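Plendine Winter Trail Day

The Plendine Winter Trail Day is an annual community sports event held in the hills above the town of Trununport. It combines non-competitive snowshoe walks, short cross-country ski races and introductory lessons for children. The event is organized by the Plendine Outdoor Association and takes place each year on a weekend in late winter, depending on snow cover.

History

The event grew out of an informal snowshoe outing arranged by members of a local hiking club. The first outing attracted 100 walkers, most of them residents of Trununport and the neighboring village of Ong. Encouraged by the turnout, the club asked the town for permission to use the municipal forest tracks the following winter and added a ski race for schoolchildren.

Vaida Luik, a former regional ski coach, became the first event director. Under her direction the program was divided into a morning session for families and an afternoon session for timed races. Luik also introduced the rule that every child entering a race must first attend a lesson on trail safety. The rule has remained in force.

Luik was succeeded as director by Anisa Krishnan, who had managed the registration office. Krishnan moved registration online and opened a second trailhead on the Ong side of the ridge. The highest attendance on record, 2,976 participants and spectators, was reached during her first season in the post.

On Friday, November 13, 2020, the association announced that the next edition would be held without mass starts. Walkers were assigned departure times in small groups, and the award ceremony was replaced by a list of results posted on the event website. The regular format returned afterward, although staggered departures were kept for the longest walk.

Courses

The main course, known as the Ridge Loop, is 9 kilometers long and begins at the Trununport trailhead. It climbs through spruce forest to an open saddle, follows the ridge toward Ong and returns along a former logging road. The total climb is 200 meters. A shorter course, the Mill Trail, stays in the valley and is suitable for young children and for sleds.

Ski races are held on a separate groomed track beside the sports field. The youngest age group skis a single lap without timing. Older groups start at fixed intervals, and results are published by age group only. In seasons with little snow the races are canceled and the track is used for relay games on foot.

Clothing and equipment

Participants are advised to dress in layers and to carry a spare pair of gloves and socks. Snowshoes and poles may be borrowed at the trailhead against a deposit. Ski equipment is not provided, but a used-equipment sale is held in Trununport each November.
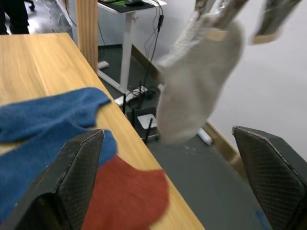

Are snowshoes required on the Ridge Loop?
Snowshoes are required whenever the trail crew has marked the saddle section as soft. On firm snow, walkers may use winter boots with attachable cleats.

The choice of footwear is otherwise left to the participant. Trail crews at the starting point may turn back walkers in street shoes, who are then directed to the Mill Trail.

Safety

A first-aid post operates at each trailhead, and a mobile team patrols the ridge on skis. The courses are marked with colored flags, and the last walkers are accompanied by a sweep team. If wind on the saddle is judged to be too strong, the Ridge Loop is closed and all groups use the valley route.

Dogs are allowed on the Mill Trail if kept on a leash. They are not permitted on the race track.

Organization and funding

The association is a nonprofit body governed by an elected board. Income comes from entry fees, a yearly grant from the town and sponsorship. Galex, a regional outdoor clothing retailer, has sponsored the children's races since the second edition and supplies the numbered race bibs. Children under school age enter free of charge.
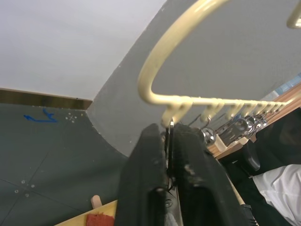

Cream-colored coated rack with a row of short hooks.

Each spring the association publishes a short report on attendance, income and trail repairs. Any surplus is placed in a maintenance fund, which has paid for two footbridges on the Mill Trail and a new shelter at the Ong trailhead.

See also

Snowshoe running
Cross-country skiing
Trununport Sports Field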